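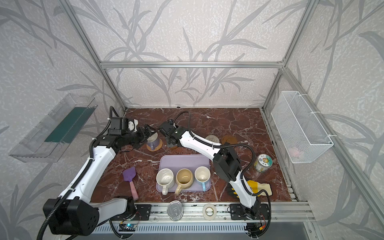 Imtiaz Sivakumar thinks I'm wasting my time. Buy the better hand, he wrote under my last post, you always end up buying it anyway, and then you've paid for the cheap one as well.

Fair point. Still don't agree. Been swapping grippers since October – Gonus on one side, Jarkov on the other, then the other way round so neither gets the easy arm – and I've come to the view that we argue about the wrong bit of the machine. Everyone wants to talk fingers. Grip force, finger count, rubber tips. What eats my week is cables and cameras.

Mugs on a tray. That's the job. Dull, and I wish more people would test with it. A mug has a handle, so it has a right way round, and a wrong way round that looks fine until you try to put it down next to another one. Blocks tell you nothing. I've watched demos with foam cubes that made me want to go home.

Numbers, for those who asked. 80 tries each, same controller, same tray. Gonus got 37 clean placements before I touched the camera. Moved the camera, same gripper, same settings: 63. Didn't write to anyone about that one, felt a bit silly. Jarkov started higher and gained less. So which is better? Depends where you put your camera, and no spec sheet is going to tell you taht.

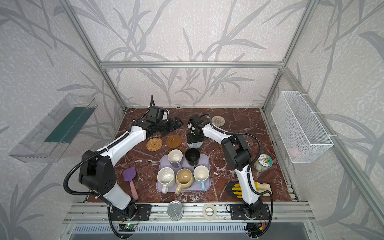 Tray and coasters, both arms over the table.

Then the money. The Melnyk controller was roughly 3,000 with the spare cable set and I would pay it again tomorrow. Boring box. Starts up, does as told. The Bukby one was cheaper and has a nicer screen, and I lost two days to it dropping the left arm mid reach. A nice screen is no use when your arm has stopped over the crockery.

So my opinion, for what its worth. Spend on the controller. Spend an afternoon on the camera mount. Buy the cheap gripper and break it, you'll learn what you need from the next one. Imtiaz will say the afternoon costs more than the gripper. Maybe at his rates – not at mine.

Cable tests next, when the longer ties turn up.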